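Cables de alimentación: nueva pauta de almacenamiento

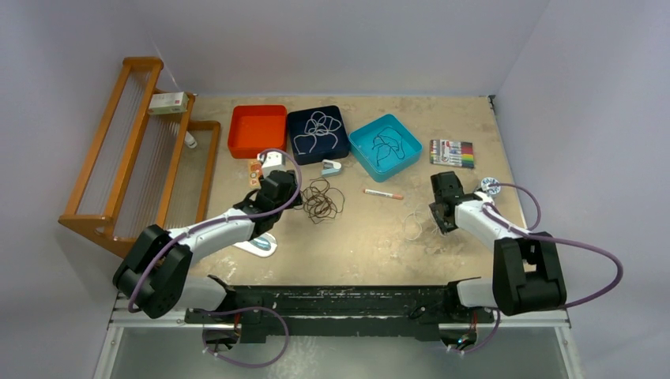

Suryani Latuheru

Desde agosto, el almacén de Baresley aplica a los cables de alimentación y de datos el mismo criterio que a las mangueras: bobina abierta, sin nudos y con el conector hacia fuera. El radio mínimo de curvatura es de 49 mm para los cables de datos y de 58 mm para los de alimentación. Por debajo de esos valores la cubierta se fatiga y el conductor puede romperse sin daño exterior visible.

Las bridas de plástico quedan retiradas; se usará cinta textil, dos por bobina. Los cables con torsión permanente – los enrollados sobre el codo suelen tenerla – se cuelgan extendidos antes de archivarlos. La hoja de registro de Findico incluye ya el campo «longitud útil». Las dudas, a Faizal Govindasamy.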